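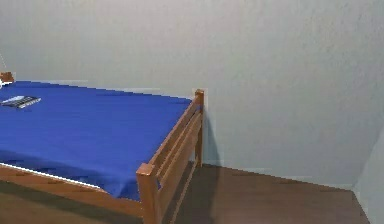

Bedroom scene, simulated view across the bed.

Raju planner: frequently asked questions

Which scene does the bedroom task use?
The task loads the Gungate bedroom, a rendered room with a slatted timber bed and a blue cover. The target is the small dark object on the bed. Its class label is left blank in the scene file, so the planner works from its pose and bounding box.

Why does the detector return a different label between views?
At low render resolution the object covers very few pixels, and its outline is consistent with a book, a phone or a remote. Set label_policy to "geometry" to group detections by position. The default, "class", will open a new track each time the label changes.

The bed cover is segmented as floor. What should I change?
Check that the depth channel is enabled in the Kelthorpe bridge. Colour-only segmentation is not supported for large, smooth surfaces. If depth is already on, raise plane_min_inliers to 200 and rerun.

Can I plan from a single camera?
Yes, but a close view of the bed may leave out the doorway, and the base planner will then report no exit. Use a second view that includes it.

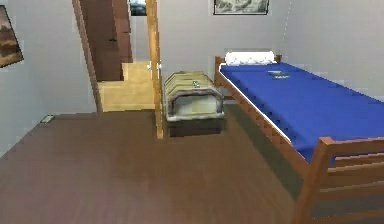

How is the doorway handled?
The threshold has a step-like edge where the two floors meet. The costmap marks it as traversable only if max_step is set in the base profile. Profiles written for Buvutlow 2 do not contain this field and must be migrated.

Is the chest beside the bed a collision object?
Yes. It is modelled as a box that encloses the curved lid and the base. The small item on the lid has its own mesh and is ignored unless small_objects is true.

How many times does the planner retry a grasp?
It retries 3 times, then returns error code 11. The limit is set in grasp.yaml.

Page last updated 5th August.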